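Food & Home | Style | Travel | Columns | Subscribe

The Whale Stays on the Table

Why a grown adult might want a placemat with a face on it

146 shares | 57 comments

I own cloth napkins. I own a gravy boat. Somewhere there is a runner, ironed once, in a drawer that no longer opens all the way. And the only part of my table that anyone has ever complimented is a navy blue square with a whale on it.

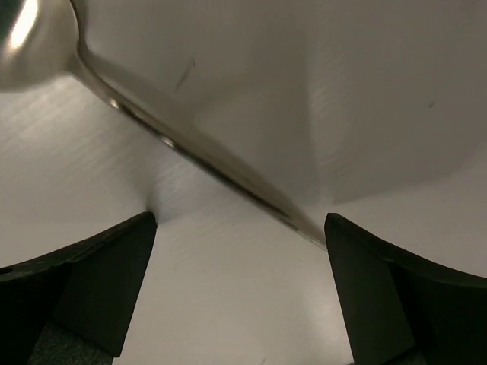
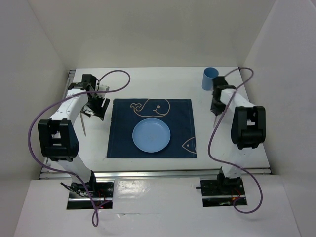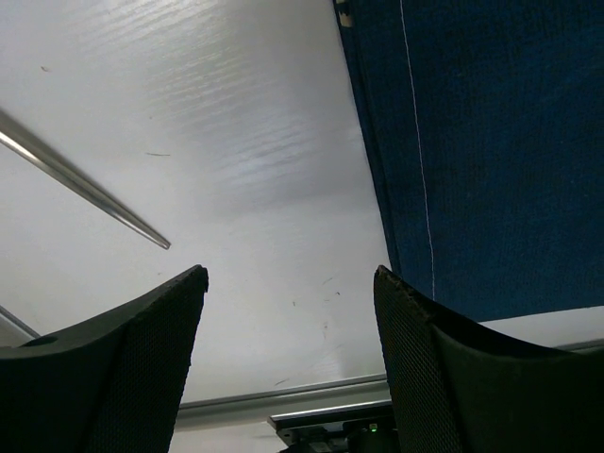
Middle picture: navy placemat with whale and fish, light blue plate, cup at upper right.

The children's place setting has been creeping up the age brackets for a while. Umari, the tableware shop on the ground floor of the old Sanditz building, sold 2,000 whale mats by May and swears a good share went to households with no one under 30 in them. Its rival, Trikard, has answered with an otter. I have met the otter. It looks like it wants to discuss my pension.

The whale asks less of you. It's drawn in a few pale lines, it smiles, and it swims just above the plate, where it can keep an eye on your peas. There's a fish at the right edge who seems to have arrived late and found all the seats taken. I feel for the fish.

Then there is the plate: light blue, plastic, round, with a rim that stands up for itself. I spent 2 years eating off handmade stoneware from Abdella that scraped like a chair on a church floor and couldn't go near the dishwasher. Plastic makes no such demands. You can drop it during an argument and the argument goes on.

The spoon I keep grown-up. Plain metal, long handle, a bowl shiny enough to show you your own chin. A cartoon spoon would be a step too far, and I say that as someone who priced one.

Guests get the gravy boat. I get the whale.

Share | Print | 57 comments

More in Food & Home
The Butter Dish Wars
Sanditz Market by Bus
Is Your Colander Too Big?
Soup for One, Bowl for Six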